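April 15, 2025

**Wax emulsion on pale boards, heat and water marks**

Carried on from Saqib's notes. The Kvaran emulsion went on thin again, one coat, cloth only. Left to stand for 155 minutes before buffing. Saqib's sheet gives 60 for the Grivville batch, but that was a different thinner and I don't trust the comparison.

Water test, 3 test pieces, one drop each under a watch glass:

- A (bare): ring visible at first check, still there after drying.
- B (Kvaran, one coat): faint ring, gone after a rub with a dry cloth.
- C (Flomuveck oil, old tin): ring plus a dull patch wider than the drop. The tin had a skin on it. Discard, repeat with a fresh one.

Heat test not done. The hot plate reads high against the glass thermometer and Kaiwen Luo has the spare probe. Ask him before setting up.

Rubbing: the counter on the rig stopped short of 1000 strokes on B and had to be reset, so the figure for B is nearly 1000 and shouldn't go in the table. Belt looks worn on the motor side. Wuvard stock the size.

Sheen judged by eye under the desk lamp, which is poor practice. Across the grain B looks duller than A, along the grain I can't separate them. Need the meter back from Saqib Zaidi.

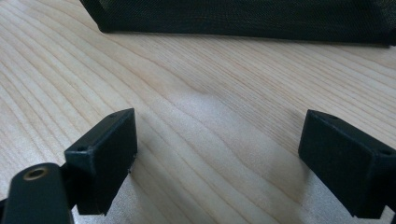

Pale wood tabletop, slight satin sheen, grain bending near the middle.

To do: new tin for C, belt, probe. Label the offcuts on the underside this time, pencil only, as the marker bled into the wax on A2.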